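## Washing a heavy knit by hand

Fill a basin with cool water and stir in 2 teaspoons of Ellness wool wash. Turn the sweater inside out and push it under – don't rub. Leave it for ten minutes, then drain and rinse until the water runs clear.

Press the water out against the side of the basin. Roll the sweater in a dry towel and kneel on it. A thick one can hold some 200 ml even after that, so use a second towel if the first is soaked.

Lift it with both hands under the body, never by the shoulders.

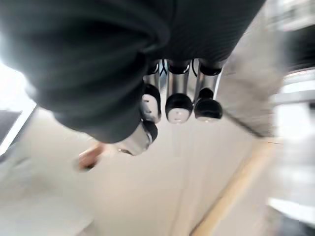
*Dark gray knit, gathered up.*

Dry flat, away from the heater. Turn it over on Saturday if you washed it the night before.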